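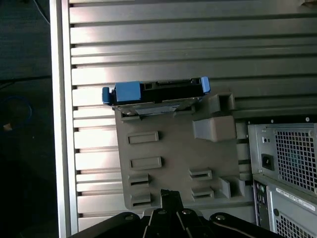

January, gripper swap, late

Okay, so I finally put the narrow finger on the Bralus and ran it at the open computer all afternoon, and my back is killing me, but I'm in a good mood! The plan was to compare it with the Oseo gripper on the same job (go in over the gray plastic drive bracket, find the black carrier lying along the top of it, take hold of one of the blue parts). I got through 100 approaches before dinner and a bunch more after, which I didn't count because I was eating noodles with the other hand.

First impression: I like the Bralus a lot more than I did last month. The Oseo has the better grip, no contest, but it's so fat at the tips that it kept bumping the upright tab at the corner of the bracket and then the controller would sulk and stop. With the narrow finger I can come up right over the lower part of the bracket and still see where I'm headed. The body behind it is still a big wide lump, though, and in the wrist view it eats the whole bottom of the picture. I moved the camera mount up one hole and it helped a little. Two holes and the bracket was half gone, so back to one.

The camera thing is what I really want to write down before I forget. All that ribbed silver metal is murder on the exposure. The tops of the ribs go bright and the grooves go dark and the stupid edge finder thinks every rib is something it should care about. I locked exposure at 500 and it was too dark to find the slots in the bracket. At 1000 it was fine on the plastic and awful on the metal. I left it at 1000 and masked out most of the panel, cheap trick but I'm keeping it. The blue is a gift, by the way. Blue latch, blue handle end, black carrier, it picks those out every time, even with the shadows from the power supply side.

Controller: still on the Clinddale build, number 2154. The wrist turns smoother than on the old one but there's a hitch right at the end of the move, like it's changing its mind. I turned the end speed way down and the hitch got smaller and everything got slow. Boring to watch. I had Khúc (my logging script, yes I named it after the dumplings) running the whole time so at least I can look at the force numbers tomorrow instead of guessing.

Tomorrow: put the Oseo back on with the same mask and the same camera hole, otherwise the comparison is junk. Then try the handle end instead of the latch. Also buy thin cable clips, that pale cable over the gripper is bugging me. Bed now.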